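Trurkuven Demonstration Library: Frequently Asked Questions

Last revised April 2021

These answers are intended for partner institutions, contributing operators and researchers who wish to use the library. Terms of access are set out separately in the Zeslow Data Agreement.

What is the Trurkuven library?

Trurkuven is a collection of recorded tasks carried out by a simulated robot arm under human control. Each recording is called a demonstration. A learning system studies many demonstrations of the same task and is then tested on layouts it has not met before. The library is maintained by the Zeslow Institute.

Why are the demonstrations gathered in simulation?

Simulation allows the same starting layout to be restored exactly and given to several operators in turn. It also allows partners without laboratory space to contribute. Findings should still be checked on physical equipment before any claim is made about performance outside the simulator.

What does a task setting contain?

Settings are kept modest so that operators can learn them quickly. Each consists of a work surface, one or more pieces of furniture or household items, and the arm. 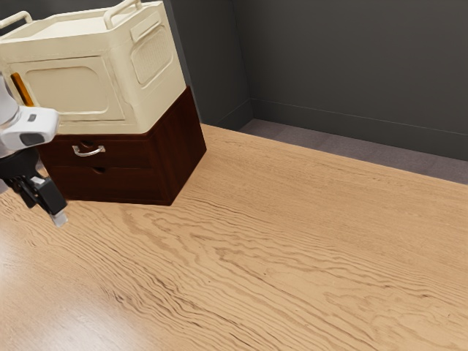

Operators are assessed on the quality of the path they take as well as on the final result. A demonstration that reaches the goal after a collision is kept, but it is marked and stored apart from the main set. Storage settings call for particular care in this respect. With an open cream box standing on top of a two-drawer cabinet, the operator must plan any movement near the drawers with the box in mind, and must take note that the upper drawer has a bar handle while the lower one has only a small cutout in its top edge. The two call for different approaches by the gripper, and demonstrations of each are labelled separately.

How many demonstrations are required for each task?

The standard is 300 accepted demonstrations per task. Contributions from at least 3 operators are required, so that the system does not learn the habits of a single person. The library at present holds 765 demonstrations awaiting second review, and these are not released until that review is complete.

How long may a demonstration last?

The limit is 60 seconds. Recording stops automatically at that point and the attempt is returned to the operator as incomplete. Incomplete attempts may be repeated without penalty.

Are views without any objects retained?

Yes. A view is retained whether or not an object or the arm appears in it. Such views help reviewers to judge how a system responds to the surface alone — in particular, to grain and reflected light, either of which may be mistaken for the edge of an object. Contributors should not remove them or brighten, crop or smooth them before submission.

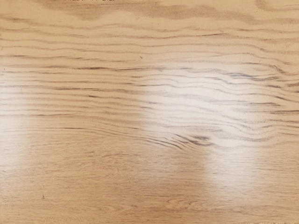 Tabletop seen from close above, with glare on the finish and no objects in view.

Who reviews the submissions?

Review is carried out by staff of Adomaitis, acting under contract to the Institute. Each demonstration is viewed in full by one reviewer and checked by a second. Reviewers do not assess work that they have recorded themselves.

May a contributor withdraw a demonstration?

A demonstration may be withdrawn at any time before release. After release it will be left out of later versions on written request, but copies already issued cannot be recalled.

Which control devices are accepted?

Any device supported by the Mavness control software may be used. The type of device must be entered on the submission form — a general entry such as "hand controller" is sufficient. Operators should not change device partway through a batch.

May the library be used for commercial work?

Commercial use requires a separate licence. Applications are considered twice a year, and the next round opens in November.

How should errors be reported?

Please use the correction form in the contributor area, giving the task name, the demonstration number and a short account of the fault. Corrections are listed in the notes to the following version.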